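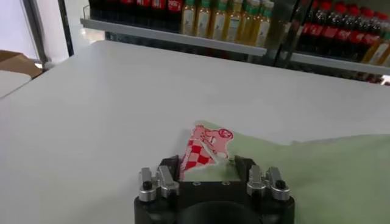
Bring back the paper snack packet

I have stopped buying crisps in the big foil bags. The shop on Erden Road, near me in Farkby, keeps a shelf of small snacks in paper, and I now walk past three other shops to get to it.

My case is mostly about size. A family bag says it serves six, and in our house it serves one person watching television. A small packet ends. You eat it, fold it up and get on with the evening. I paid 48p for my last one, and I know the big bag is cheaper by weight. I also know how much of the big bag I used to throw away soft.

Then there is how they look. Small packets still get checks and cartoon pigs, while the dear stuff in the supermarket comes in grey with a paragraph about sea salt. My neighbour Amarachi Ibrahim thinks the pigs are aimed at children and ought to go. She has a point about sweets by the till. I am 61, though, and I like a pig on a packet.

Paper has faults. It creases, it lets grease through, and it won't keep anything crisp for long once opened. Wekesa Bakilana, who ran the kiosk at Wike station for nearly 30 years, told me he lost more stock to damp than to theft. A dry cupboard deals with most of that at home, and a packet this small has no business being kept until March anyway.

I would like the supermarkets to try one shelf of them. They can put it next to the sea salt.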